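Clisitz House tenants, minutes, 11 February 2022

Present: Helmut Baumgart (chair), Cortés, Skomberg, Serar (minutes). Apologies: none received, two assumed.

1. Minutes of the October meeting. Approved by those who had read them, and by Cortés.

2. Shared office. Helmut reported that the white desk stays where it is, at an angle to the brick wall. Straightening it was proposed and lost by one vote. The lamp stays too.
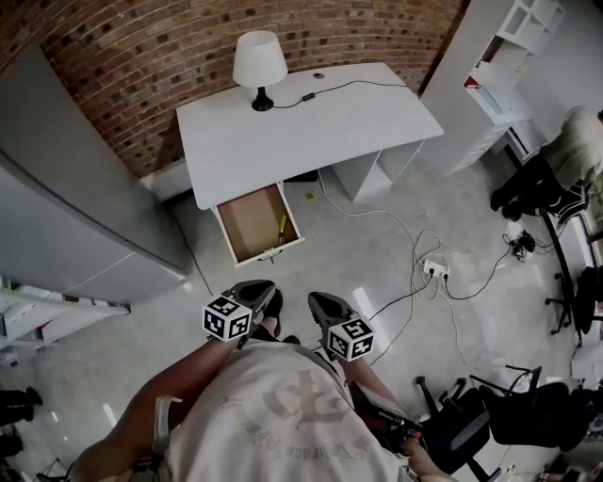
Cables were discussed for 17 minutes. Skomberg will tidy what runs from the power strip and may spend up to $61 on ties and a tray. Serar asked that screwdrivers go back to the toolbox - desk drawers have been acting as a branch office.

3. Chairs. Agreed that they get pushed in at night.

4. Heating. Bill is roughly $400. Carried over, again.

Action: Skomberg, cables. Helmut, heating.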